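Last updated: October
Print this page | E-mail this article

4.2 Battery drain and the switch between networks

We went into this part of the study expecting the phones to lose most of their charge during calls, and we were a little surprised by what the logs showed us. The 30 handsets on the Vodanel plan spent far more power hunting for a tower in the stairwells and basements of the Grurkwood building than they ever did carrying a conversation. A phone left in a pocket on the ground floor, doing nothing much at all, could lose as much charge by lunchtime as one that had been used all morning upstairs (and our poor participants had been telling us so for weeks!).

Turning on calling over the home network helped a good deal, though it helped some people more than others. Of the 30 phones, 11 still dropped a call when their owners walked from the lobby out to the parking lot, and 6 of those did it every single time we asked them to repeat the walk. 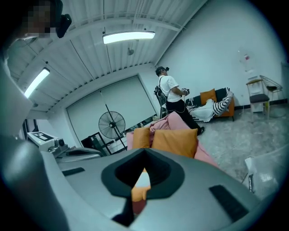 Figure 3. A gray gripper with a V-shaped notch, orange cushion fabric showing through the gap, and a person in a white shirt at upper left.

4.3 Changing the handoff setting

For the second round we used the Sulico settings app to make each phone let go of a weak wireless signal sooner, and then we asked everyone to take the same walk again, at the same easy pace, starting at 9 a.m. Only 3 phones dropped the call this time. We would gladly have tried the Nguyen router as well, but it reached us too late to be set up in the lobby, so those measurements are left for the follow-up study.

3 comments | 6 shares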